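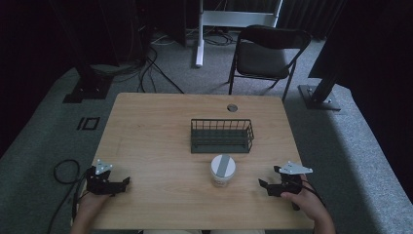

公共事务讨论区 > 地方立法 > 选举与表决

主题:Trevitz 市《邮寄选票签名补正条例(草案)》意见征集讨论

发帖人:条文研读
发表于 2024年12月7日

各位版友:

Trevitz 市议会选举事务小组已将《邮寄选票签名补正条例(草案)》公开征求意见,预定于明年二月进入二读。为便于讨论,现将草案主要内容摘录如下,条文全文请以市议会公告栏所载文本为准。

第四条规定,选务处认定回邮信封签名与登记签名不符,或信封未签名时,应于认定后二日内以书面通知选民本人,并同时采用选民登记时留存的电话或电子邮件之一进行告知。

第五条规定,选民得于投票日后七日内,以亲自到场、邮寄或电子方式提交补正声明。逾期未补正者,该选票不予计入。

第七条规定,签名不符之认定须由两名核验人员共同作出,意见不一致时,应推定签名有效。

第九条规定,选务处应于投票日前35日寄出邮寄选票,并在信封显著位置印明补正办法及期限。

根据选务处随草案公布的说明,上一次市级选举中,因签名问题暂缓计入的邮寄选票为2,865份,最终经选民补正后计入569份。现行办法未规定通知义务,补正期限亦止于投票日当日晚间。

本人认为,上述差距足以说明现行办法存在缺陷。选民已履行投票义务,选票亦在规定时间内送达,仅因签名形态变化而失去效力,且多数人并不知情,此种结果难以与选举法中保障投票权的原则相协调。本人支持草案通过,并建议各位于征求意见期内以书面方式向市议会表达立场。

欢迎就具体条文提出意见,请尽量注明条款。

回复者:河东旁听席
二楼

感谢楼主整理。对草案的目的并无异议,但对所引数字的解读有保留意见。

选务处说明中并未区分“签名不符”与“未签名”两类情形。未签名者,责任显然在选民一方,且信封上已有提示。若2,865份之中相当部分属于未签名,则现行核验办法本身的问题可能没有楼主所述那样严重。建议在二读之前,由选务处补充分类数据,再行讨论第七条的推定规则是否必要。

另,第五条将补正期限延至投票日后七日,意味着最终结果公布时间必须相应推迟。草案对此未作衔接规定。

回复者:条文研读
三楼

回复二楼。分类数据确应补充,本人已拟在书面意见中提出此项请求。

关于责任归属,本人看法略有不同。未签名与签名不符均属程序性瑕疵,选民身份可以通过其他方式确认。草案设置补正程序,目的在于确认身份,并未免除选民的签名义务。以遗漏签名为由一概排除,处理后果与过失程度之间不成比例。

关于结果公布,现行《市选举规程》已允许境外选票于投票日后到达,结果确认的法定时限并未届满。七日期限是否与之重合,请熟悉规程的版友指正。

回复者:Caldeira区居民联络处旧员
四楼

本人曾在 Caldeira 区从事选民登记辅助工作,现已离任,以下意见仅代表个人。

签名变化的情形在实务中相当普遍。年长选民因手部疾病,登记签名与现时签名差异明显;部分居民在登记时使用母语书写姓名,回邮时改用拉丁字母;另有居民婚后更改姓氏,登记资料未及时更新。上述情形均不涉及冒签,但在核验中均可能被认定为不符。

因此,第四条的书面通知如仅以一种语言印制,效果将十分有限。Caldeira 区现有选举资料以三种语言提供,建议草案明确规定,补正通知所用语言应与选民登记时选择的语言一致。目前条文对此没有任何表述。

此外,“认定后二日内”未说明是自然日还是工作日。如投票日前后适逢假日,二者差别甚大。

回复者:预算审读
五楼

请各位注意经费问题。

草案附件将执行费用列为“由选务处现有预算内调剂”,未提供具体金额。双人核验意味着核验工时增加,多语通知意味着印制与翻译费用增加,电话及电子邮件告知则需要专门人员。选务处上一年度已提出过追加申请,称现有人员不敷使用。在此情况下要求其内部调剂,要么条例无法得到执行,要么其他业务受到影响。

本人不反对补正制度,但反对在未列明经费来源的情况下通过条例。建议市议会要求财务部门出具评估报告,并将报告作为二读的前置条件。

回复者:北坡投票站
六楼

支持五楼意见。补充一点:邻近的 Hidden 县施行类似办法后,采用了向 Jometti 公司采购的签名比对系统,由系统先行筛查,人工仅复核被标记的信封。费用是否因此下降,县方没有公布。如本市亦打算采用此类系统,草案应事先写明,不宜留待选务处以内部规则决定。

回复者:河东旁听席
七楼

对六楼所提自动比对,本人持反对态度。第七条的核心在于两名核验人员各自独立判断,若先由系统给出标记,人工复核难免受其影响,“意见不一致推定有效”便容易流于形式。而且系统的判断标准属于企业商业信息,选民无从质疑。

即便采用,也应规定系统结果只能用于认定相符,不得用于认定不符。
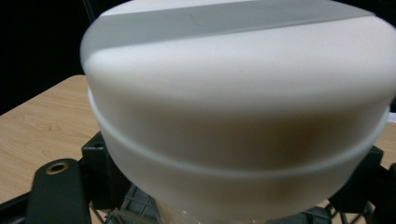 砚池
地方立法版块 版主

各位好。本帖讨论较为集中,现以版主身份作程序说明,并附个人意见,二者分列。

程序说明:书面意见须载明提交者登记地址所在选区,匿名意见不列入汇编。依市议会议事规则,联署达到1,000人者,选事小组应举行公开听证,并允许联署方推派代表发言。联署表格可在市议会服务窗口领取。本版块不代收联署,亦请各位勿在帖内公布本人或他人的登记资料,已有一条含住址的回复作删除处理。

个人意见如下。

第一,关于期限。三楼所问,经查阅现行规程,境外选票的收件截止为投票日后第六日,结果确认则在其后进行。草案所定七日较之多出一日,虽不至于影响最终确认,但两项期限不一致会给点票安排带来不必要的困难。建议统一为七日,并同步修改规程相应条款。

第二,关于推定规则。第七条规定意见不一致时推定有效,本人认为合理。认定签名不符的后果是使选票暂缓计入,举证负担应由作出不利认定的一方承担。二楼要求先行提供分类数据,此项要求正当,但数据多少并不改变举证负担的分配,两件事情可以分别处理。

第三,关于未签名信封。现行条文将其与签名不符并列,适用同一补正声明。实际上两者所需确认的内容不同。未签名者须声明该选票为本人所投,签名不符者须声明信封上的签名为本人所书。同一份表格如果措辞笼统,日后发生争议时将难以援引。建议设两种表格,或在一份表格内分列两项,由选民勾选。

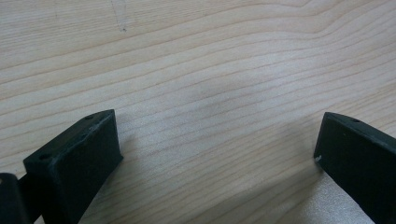 第四,关于救济。草案通篇没有规定选民对不予计入的决定能否申诉。第五条只写“逾期未补正者,该选票不予计入”,对已经提交补正声明、但声明未被接受的情形没有交代。这类情形数量可能不多,但恰恰是最需要书面理由的一类。建议增列一条,要求选务处以书面说明不予接受的理由,并给予选民向选举审查庭提出异议的机会,异议期间不宜过长,三日应属可行。

第五,关于自动比对。六楼与七楼的意见,本人倾向于七楼后半部分所述,即系统结果仅得用于认定相符。完全禁止亦可考虑,但应由议会在辩论中作出选择,条文不应保持沉默。

以上供参考。如有条文引用错误,请在回复中指明,本人将予更正。

回复者:预算审读
九楼

感谢版主。关于第四点,本人须再次提出经费问题。增设申诉途径将使选举审查庭工作量上升,该庭目前为非常设机构,开庭费用按次列支。请在书面意见中一并要求财务评估涵盖此项。

另请教楼主:草案第九条规定投票日前35日寄出选票,现行规定为何?若寄出时间提前,候选人名单定稿时间是否亦须提前?

回复者:条文研读
十楼

现行规定为投票日前四周寄出。候选人名单定稿时间在此之前,依本人理解,草案不要求改动提名截止日,但选票印制时间将缩短一周。印制单位能否配合,本人没有资料,不敢断言。

关于版主第三点,本人完全接受,原帖对两类瑕疵未作足够区分。

关于费用,本人同意应有评估,但不同意将其作为二读的前置条件。财务评估可以在小组审查阶段同步进行,若以之为前置,二月的议程势必取消,下一次市级选举前恐怕无法施行。

回复者:预算审读
十一楼

在没有经费的条件下仓促施行,其后果可能比推迟一届更为不利。通知发不出去而条例又规定必须通知,届时落败一方据此提出诉讼,整个选区的结果都将处于不确定状态。此种风险不应由选民承担。

本人维持原意见。

回复者:Caldeira区居民联络处旧员
十二楼

十一楼所述诉讼风险确实存在,但现行办法同样存在诉讼风险,选票在选民不知情的情况下被排除,当事人也可以据此起诉。两种风险都应列入评估。

如果经费确有困难,可否考虑分阶段施行:首届选举先落实书面通知与七日补正期,双人核验自次届起全面适用。这一办法未必理想,但可避免全部内容同时搁置。

回复者:河东旁听席
十三楼

分阶段施行可以讨论,但顺序应当相反。没有双人核验,被错误认定的信封数量不会减少,通知越多,补正的负担越重,而这一负担落在本来就没有过失的选民身上。

回复者:砚池
地方立法版块 版主
十四楼

更正一处:本人前帖所称“选事小组”应为“选举事务小组”。

分阶段施行的两种顺序,请主张者各自拟出条文文字,另开新帖讨论,以便查阅。本帖继续用于对草案现有条文的意见。

回复者:初次发言
十五楼

请问登记地址在 Trevitz 市、目前因就学居住在 Hidden 县的选民,是否可以参加联署?服务窗口是否接受邮寄的联署表格?

回复者:条文研读
十六楼

联署资格以登记地址为准,应当可以参加。是否接受邮寄,议事规则没有写明,建议直接向服务窗口查询,并请将答复告知本帖。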